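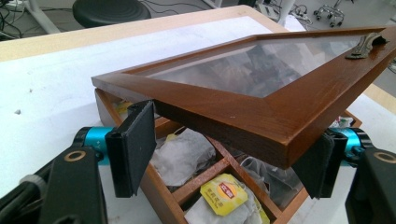
Media release

Grodska to open tea and homewares store in Gellau

January 2023

Tea merchant Grodska will open its second store this month, taking over the former hardware shop in the centre of Gellau. The store will carry loose leaf tea, storage boxes, cups and kettles, along with the Serra range of herbal blends that until now has been sold only by mail order.

The Gellau store is larger than the company's first shop and will stock 86 teas. These include black, green and oolong teas, a small number of aged teas, and caffeine-free blends made with lemon myrtle, peppermint and ginger. Most will be sold by weight from behind the counter. Customers can bring their own tins and jars, provided they are clean and dry, and staff will weigh them before filling.

A tasting bench at the back of the store will seat 18 people. Tastings are free during opening hours and bookings are not needed, except for groups of six or more.

"We had outgrown the first shop some time ago and our customers were telling us so," a company spokesperson said. "Gellau was a sensible choice. A good share of our mail orders already go there, and the building has the dry storage we need."

The fit-out has kept the original floorboards and front windows. Shelving was built by local joinery firm Fluderura, which also makes the company's own line of timber tea chests. Work began in October and was finished on schedule.

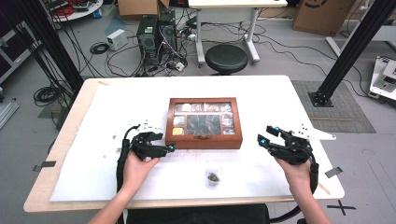 BOXES AND STORAGE

Grodska expects storage to make up a larger part of sales at the new store. Customers often ask how long tea keeps, and the company says the answer depends mostly on light, air and moisture. A cupboard away from the stove is a better spot than an open shelf. Glass-topped boxes look good on a table and suit tea that will be used within a few weeks, but they should be kept out of direct sun. Foil-wrapped portions hold their flavour longer than unwrapped leaf. Strongly scented teas such as Earl Grey should have their own tin or the flavour will spread to everything near them.

A printed storage guide will be available free at the counter. It covers black, green, oolong and herbal teas and has a page on cleaning old tins.

OPENING OFFER

The first 400 customers to spend $30 or more in store will receive a sampler from the Serra range. The offer is limited to one per household and does not apply to mail orders or gift cards.

The mail order service will continue unchanged. Orders can be collected from either store at no charge.

Media enquiries: contact the Grodska office during business hours. Product samples are available to media on request.

Filed under: Business News > Retail > Food and Drink

3 comments

teapot_lid
Good to see that building being used again. Is there parking at the back like there was with the hardware shop?

Marigold St
Will the smoky black tea be in stock? It was out both times I ordered last year and I had to get the sampler instead.

kettleon
Please do the storage guide as a download too. I'm four hours away.

We use cookies to remember your settings and measure visits to this site. By continuing to browse you agree to our cookie policy. Accept | Manage settings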